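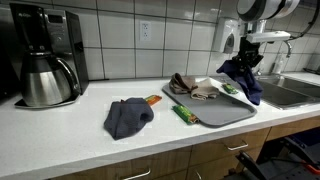

Shared kitchens collect small things, and the bench beside the sink collects most of them. When I took over the Cistwood kitchen in April, I started with one rule: cloths and snacks go on a tray. A grey tray with a raised lip is enough. The coffee maker stays at the far left, away from the sink.

3 min read

Pause. Ask who has a tray at home.

Gert Cele wanted baskets. We tried four and went back to the tray. Next slide.

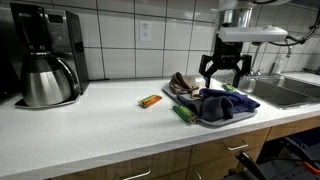
Navy towel and snack bars, tray by the sink.

Snack bars get their own jar by 3 pm. Towels go to the wash. Hand over to Palesa for questions.

4 comments · 100 shares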